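Can they do chores yet? (home or shop, either one)

gbeho_fan
Posted September 8, 2020
I've been going back and forth on this with my brother-in-law since March, so I figured I'd bring it to you folks. He says we'll all have a machine putting away the dishes before his truck is paid off. I love the idea, I really do, but I've owned 2 robot vacuums and both of them lost a fight with the same bath mat. What do you all think?

sawdust_and_tea
Well, it depends what you call a chore! We have a Cevonitz arm at the shop that loads blanks into the press, 934 of them on a good shift, and it never complains about the radio. But every blank comes to it in the same spot, facing the same way. Move the tray over a hand's width and you'll be hunting for the stop button.

marigold60
I always bring up doors when this comes around. A cabinet door swings on its own arc, so the hand has to travel with it, and then something has to keep it from drifting shut while you reach for the shelf.
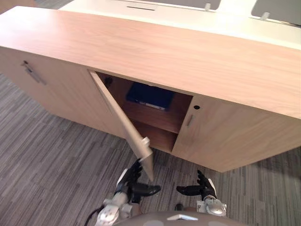 My kids could do that before they could talk in sentences, bless them, and they did it to every cupboard I owned. For a machine it's a whole string of little decisions, and I'd be tickled to see one get through a full kitchen by itself.

oldpress
Going to disagree with you a bit, marigold. Doors are the easy part, they only move one way. Ask it to find the folder you want under three others, or fold a fitted sheet. I can't fold a fitted sheet.

marigold60
Fair enough on the sheets, but have you met my pantry door? It sticks in summer and flies open in winter.

gbeho_fan
Ha, okay. So what would you pay? I saw somebody on the Vurnance board guess $2,230 for a home helper and I about spit out my coffee.

sawdust_and_tea
I'd pay $570 for one that only did laundry, start to finish, and I'd make it a sandwich. Anything past that and I want to see it work in my own house first, dog included.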